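May 30, 2026

I am 35 now, and for 10 years I did the same work in the billing department at Eide. The work was clean and the people were polite. Still, every evening I came home with the feeling that I had lent my head to somebody and got it back a little used.

Last November I asked my boss, Remo Kälin, if I could work four days instead of five. I had practiced the sentence in the bathroom. He looked at his calendar and said yes, and then he asked if I wanted coffee. So much fear for such a short talk!

With the free day I write. Mostly small stories about Priludden, where my grandmother lived, and one long story that does not want to finish. I have 11 pages of it that I like. My friend Veronika read them and told me the father speaks too much. She is right, but I am leaving him as he is for now.

The money is less, of course. I gave up the gym and the second streaming service, and I don't miss them – only the swimming pool a bit. My mother still asks when I will go back to "full." I tell her maybe next year, maybe never, and we talk about her tomatoes.

Tomorrow I try the father again, in the morning, before I read any mail.
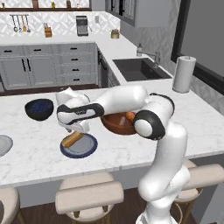
*Something bread-like on a plate with a blue rim, on the kitchen island.*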